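Running a repair table in Tillbridge

Neelam Nautiyal has mended clothes for other people for 19 years, the last 11 of them from a rented unit behind the old library in Tillbridge. She takes in coats, school trousers, curtains and the odd tent. Jyoti Shakya joined her in February and now does most of the zips.

"People think they're bringing me a ruined coat," Nautiyal says. "Mostly it's a slider that's worn. I change that and leave the teeth alone."

A new slider costs the customer £14 fitted. A whole zip is more, and on a lined jacket it can take most of a morning. 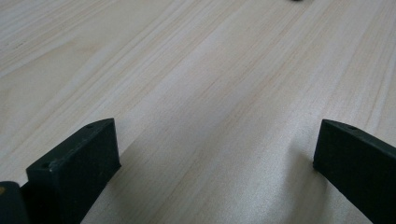
Shakya trained as a pattern cutter and says mending is slower to learn. "With cutting, you start with flat cloth. With mending, you start with what somebody else did, and you have to unpick it first." She likes a pale, smooth surface to work on, with a fine straight grain and no stains, and says dark thread is easier to find on it. Pale thread she keeps in her hand. Both women pin linings flat before sewing, even on short seams.

The question they get most is whether a thing is worth mending. Nautiyal won't answer it for anyone. She gives a price and lets them go home and think. "One man spent more on a cardigan than it cost new. His choice. He still wears it."

Last year the shop took in 2,020 items. Hems came first, then zips, then linings torn at the armhole. Shakya would like to see fewer linings. "They're cut too tight. You reach for something on a shelf and they go."

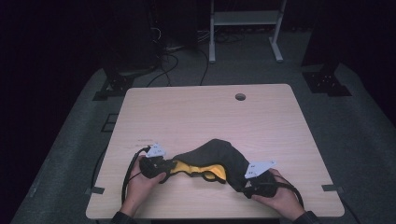
What to bring

Wash it first, Nautiyal says, and empty the pockets. If a button has come off, bring the button. Leave loose threads as they are and don't use glue.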